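# Darent Room Pack for Simulated Demonstrations

Darent is a set of simulated household rooms for teams that collect demonstrations for a learning policy. You load a room, connect your own teleoperation device, and record. Each episode is saved with camera views, joint states and object poses on one clock.

The standard pack holds 1,134 object models and 800 recorded starter episodes. Rooms are furnished to living-room density, so the tabletop tasks come with ordinary clutter: lamps, books, phones, candlesticks. Floor items are placed too, for pickup and tidying tasks.
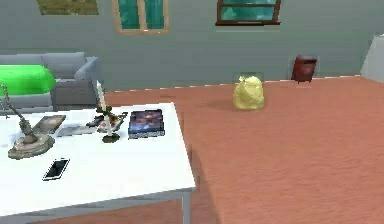 *Tabletop view, with a phone and a book on the white table and a tied garbage bag on the floor behind it.*

## What varies between episodes

- Position and angle of loose objects
- Wall and floor finish
- Light direction and strength
- Camera placement, within limits you set

Furniture stays fixed inside a room unless you turn on layout changes. We suggest leaving it fixed for the first training run – it makes failures much easier to read. Layout changes are set per room in the scene file.

Each pack supports 2 operators recording at once on separate machines. Both write to the same episode store, and the operator name is kept with each file. Rejected episodes go to their own folder and are not deleted.

## Camera views

Every room has 4 room camera positions. A wrist view can be added if your arm model has a mount defined. Room cameras can be set high for navigation and floor tasks, where small items near walls and furniture bases matter.

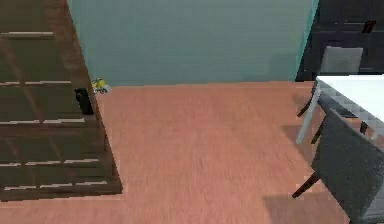 *High view of the open floor, with a small yellow object in the corner by the shelving unit.*

## Requirements and ordering

Darent runs on a single workstation. The Eden exporter is included and writes episodes in the Tilleo layout. Other layouts need a conversion script, available on request.

Licenses are per site. For a quote or a trial room, write to Brittany Sutherland in sales. Questions on input devices and custom objects go to Harvey Bouchard. Support is closed on Saturday.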